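Tirkimix Linen Wash, 10 kg bag
Article no. 1789

Tirkimix is a washing powder for bed linen and towels, mixed in our works in Zernville. It was made first for guest houses, which wash the same sheets again and again and want them to stay soft. Since many guests asked where they can buy it, we sell it also to private homes.

The powder has no perfume and no brightener. For this reason it is suitable for colored cotton, for example green or blue, where a normal heavy-duty powder can make the color pale with time. Please do not use it for wool or silk.

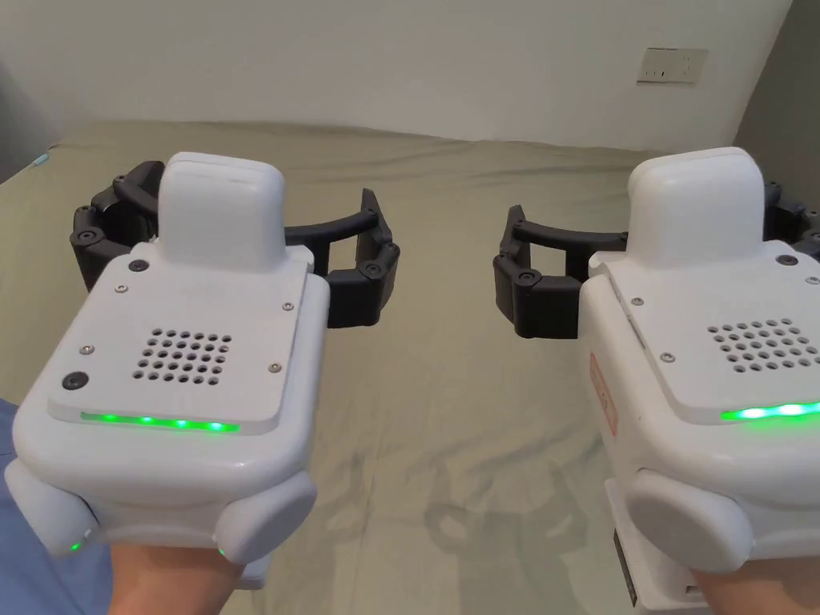

Bed with sage-green sheet.

How to use
Fill the drum loosely – sheets need space to move. For a normal load with medium hard water, take one level scoop. With hard water take one and a half. The scoop is inside the bag, mostly near the top, but in transport it can go down. Wash at the temperature on the care label. Fabric softener is not necessary, and for towels we advise against it, as it leaves a film and the cloth takes up less water.

New towels should be washed two times before first use. They lose some lint in these washes, this is normal. Shake them well before you hang them up, so the loops stand again.

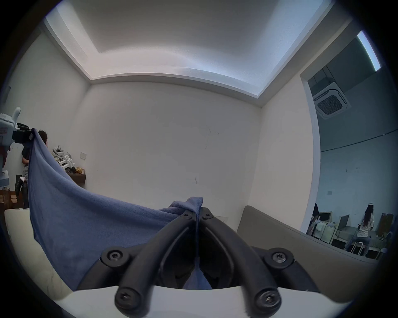

Terry towel in periwinkle blue.

Sizes
The 10 kg bag is enough for 400 level scoops. A carton with 12 small bags is available for guest houses and can be ordered with the same form. The old tin with the Grube label is not made any more, but the powder inside was the same recipe.

Storage
Keep the bag closed and dry, and away from children. If the powder has become hard, break it with the scoop and dissolve it in warm water before use.

Delivery
Orders are sent by Primgate from the warehouse in Zernville. In August the works is closed for two weeks, please order earlier if you need a larger quantity.

Questions about dosing or water hardness: Britta Rieger, customer service.

Page last changed: March 5, 2019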